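Brilteo Skemer Paired Hand Grippers

Demonstration grippers for two-handed task recording
Sold as a pair, left and right
In stock at our Serkidville shop
Page last revised March 2018

Overview

If you have ever tried to teach a robot a two-handed job by nudging its joints around with a control pendant, you already know how long an afternoon can get. The Skemer is our answer to that. It is a pair of grippers you hold in your own hands, one left and one right, with the same kind of two-finger grip your robot will be using when it does the job itself. You pick things up, move them, set them down, and the motion of both hands is recorded as you go. When you are done you have a recording of a person doing the task with a robot's fingers, and that makes a much friendlier starting point than a blank screen.

We built the first pair for our own use, and then visitors kept asking if they could buy one. After the seventh or eighth request we gave in and wrote a parts list. The Skemer you can order today is a good deal tidier than that first pair (the early handles were not kind to anybody's palms), but the idea has stayed the same all the way through.

Who it suits

Most of our customers are small robotics groups, college labs, and integrators who do light assembly and parts handling. You do not need to be a programmer to record with the Skemer, and some of the best recordings we have seen came from people who pack boxes or sort parts for a living. They have good habits in their hands already. You will want somebody comfortable with files and a command line for the next stage, when the recordings go off to be cleaned up and used.

If your work is all one-handed, please look at our single gripper first. It costs less and you will not miss the other half. The pair earns its keep when one hand has to steady something while the other works, or when you simply want the freedom to use whichever hand is closer.
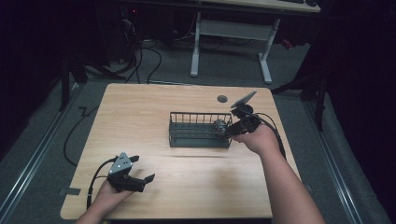

Small parts in open baskets are what we get asked about more than anything else, so we will spend a little time on them. Bin picking sounds simple until you try it through two stiff fingers, and then you find out how much your own fingertips were doing for you. A low wire basket gives you sides to work around, and a short ridged cylinder sitting at one end of it has to be taken between the jaws with the hand coming in at a sensible angle. We like to come in from the side with the handle kept low, the way the right hand has it here, and let the other gripper wait near the edge of the table with its fingers a little open. Waiting is part of the task too! Many new users put the idle gripper down somewhere off the table, and then the recording has a hand that disappears and comes back, and that is a nuisance to sort out afterward.

What it is like to use

The grip feels odd for the first ten minutes and then it mostly stops feeling like anything. You squeeze to close and relax to open. The fingers are long enough to reach down past the rim of a shallow tray, and they are angled so that you can see the tips while you work, though you will find yourself leaning a bit at first. Everybody leans. Try to set your table height so that your elbows are comfortable, and you will lean less.

Each gripper has its own cable, and we would ask you to think about the cables before you start. Let them drop over the side of the table nearest the hand they belong to, and leave plenty of slack on the floor. A cable pulled tight will tug at your wrist right at the end of a reach, and you will see a small hitch in the recording every time. We did look at a battery version for a good while. The grippers came out heavier than we liked, and folks who tested them for a full morning told us so quite plainly – so cables it is for now.

The mounting plate on top of each gripper is drilled with small holes so you can fasten on whatever tracking hardware your system uses. Please send us the hole pattern of your hardware before you order if you are unsure. We would much rather answer an email than have you drilling metal on your kitchen counter.

What comes in the box

Left gripper and right gripper, with mounting plates fitted
2 connecting cables
Spare finger pads
Hex keys for the plates and fingers
Soft-sided carrying case
Printed setup guide, with the same guide on a memory stick

The tracking hardware, table, recording computer and camera are not included. Neither are practice parts, although we do sell a small bag of assorted springs, rollers and blocks for people who want to start right away.

Setting up your space

You do not need a grand room. A plain table you can walk up to, a floor where the cables will not catch a chair wheel, and steady lighting will get you most of the way. A carpeted floor is kind to dropped parts and to dropped grippers as well. If you use stands around the work area, set their feet well back from where you will be standing. We have all kicked one, and a kicked stand usually means calibrating again.

Try to keep the tabletop clear of anything that is not part of the job. Coffee mugs are the usual culprit. A table with a cable hole in it is perfectly fine, but keep small round parts away from the hole, and you can guess how we learned that.

Run the calibration at the start of each session and again after lunch. It takes a couple of minutes and the guide walks you through it with drawings. If the fingers were swapped or the plates were loosened for any reason, run it then too.

Getting good recordings

Slow down a little, and then stop thinking about being slow. Recordings made at a crawl look strange when they are played back on a machine, and recordings made at full human speed are hard for most arms to follow. An easy, unhurried pace works well. If you fumble a part, go ahead and recover it the way you naturally would, and mark the take. Some groups throw the fumbles out, and others find them the most useful takes of the lot.

Vary where things sit. Turn the basket a bit, slide it toward one side, put the part at the other end. It is very tempting to set everything back exactly where it was, and we see this in nearly every first batch that customers send us. A robot that has only ever seen the basket in one spot tends to get confused the day somebody bumps it.

Take breaks, please. Your forearms will thank you.

The Bellamy recording software

Every pair comes with a license for Bellamy, our recording program. It saves both hands on one timeline, lets you mark the start and end of each take with a foot pedal or a key, and exports to plain files you can open in just about anything. There is no yearly fee. Updates are free for as long as you own the grippers, and we are planning the next one for June, with a quicker way to throw away a bad take. People have been asking for that one very patiently.

Bellamy does not train your robot for you. We like to be clear on that point. It gives you clean, labeled recordings, and what you do with them afterward depends on your own software and the arm you are using.

Things to know before you buy

The Skemer is made for light parts. It is not meant for prying, hammering, or lifting anything you would call heavy, and the finger pads do wear. How fast they wear depends on what you pick up. Bare metal with ridges or sharp edges is harder on them than plastic or cardboard, so have a look at the pads at the end of each week and change them when the surface starts to go shiny. They peel off and press on.

The handles come in one size. Most adults manage nicely, but if you have quite small hands you may find the full squeeze a stretch by the end of the day. We have a slimmer handle shell that we can fit at the shop at no charge, so do mention it in the order notes.

Keep the grippers dry, and wipe them with a slightly damp cloth when they need it. Solvents will cloud the housing.

Ordering and help

Price for the pair, with the Bellamy license: $758
Order code: SKEMER-LR
Usually ships within 8 working days

We ship from Serkidville and pack everything ourselves. Returns are welcome within the first month if the grippers are not right for you – just put them back in the case with the cables and the spare pads and drop us a line first so we can expect them. School and college buyers may pay by purchase order.

If you live close enough to drive over, come and try a pair before you decide. There is a practice table set up at the back, with a tray of parts, and you are welcome to stay as long as you like. Please call ahead on weekday mornings, when the table is often taken.

Related products

Brilteo single hand gripper
Slim handle shells
Replacement finger pads, pack of 2
Foot pedal for Bellamy
Assorted practice parts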